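Robots We Can Build: How a Robot Hand Holds Things

Your hand can pick up an egg, a pencil or a heavy book, and you do not need to think very much. For a robot this is difficult. In our shared workshop in Skostton we build robot arms in the evenings, and this page explains how the hand part works.

We call our project Plerkent. The robot's hand is called a gripper. It has only 2 fingers, and they have no knuckles like yours. They move together and apart, a little like kitchen tongs. A small motor pulls them closed, and a computer tells the motor when to stop.

Hard things are easy for the gripper. A wooden block always keeps its shape. Soft things are more tricky, because they fold and slide when the fingers push on them.
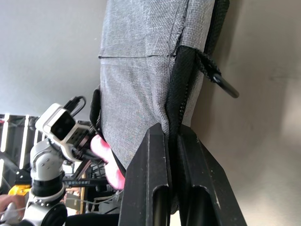
The gripper pinches a gray fabric bag between its two black fingers. On the left stands a white robot arm with a camera.

Look how the cloth makes a narrow fold between the fingers. When you squeeze a pillow, it does the same thing. The robot must choose a good place to hold, and for this it needs to see. A camera near the gripper sends pictures to the computer, and the computer looks for edges – for example the line of a zipper.

In our first test we asked the robot to lift soft things 97 times. It dropped them 54 times! So we changed the program and made the fingers close more slowly. We will try again in August.

Try it yourself: hold a sock with only your thumb and one finger. Can you turn it inside out?

Word to remember
Gripper – the part of a robot that holds things.

Page written in May 2022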